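Skudo Show Desk Guide
Section 5: Setting up your first running order

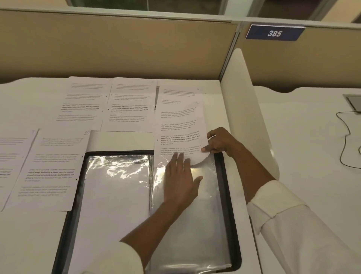 Written by Upendo Waweru for the Vekik theatre team
Updated 14th July

This is my favourite part of the whole guide! Once your songs, scenes and scene changes are in Skudo, the show starts to feel like a show, and everyone from the band to the fly floor can follow the same list.

You will need your script, the song list from your musical director and a stage manager login. Cast logins can look at a running order but can't change it.

1. Open Skudo and choose New Show. Type the title just as it appears on your licence.

2. Choose your venue. If you're at the Fullidwood, its stage plan is already there (all 600 seats of it, balcony included). For anywhere else, press Add Venue and fill in the stage width and depth.

3. Press Add Act, then add your scenes one by one. Keep the names short, as they have to fit on the prompt screen. "Dance hall, night" is plenty.

4. Drag each song into its scene. A song that carries on over a scene change goes in the first scene, with the Carry Over box ticked.

Note: Reprises count as separate songs. Our production of Rweyemamu had 21 numbers on the poster and a good few more in Skudo, and the band loved having every one of them listed.

5. Set the interval. Skudo puts in 30 minutes to begin with, so tap the figure if yours is shorter.

6. Press Link Cues and match the sound and lighting cues to each song. Leave any you aren't sure of blank. They show in amber until you come back to them.

Caution: Do not press Renumber once the cue sheets have gone out. Every cue after the change gets a new number, and your operators will be calling from the old ones. Use Insert Point Cue instead, which gives you 14A, 14B and so on.

7. Press Check Show. It takes around five seconds and lists any song with no scene, or any scene with no cast.

8. Press Share and pick who gets it. Do try the Band View before you send it, it's lovely: big type, dark background, key changes down the side.

If the Share button is grey, go back to step 7 and clear the red items first. Amber ones won't stop you.

Next: Section 6, Quick changes and dressers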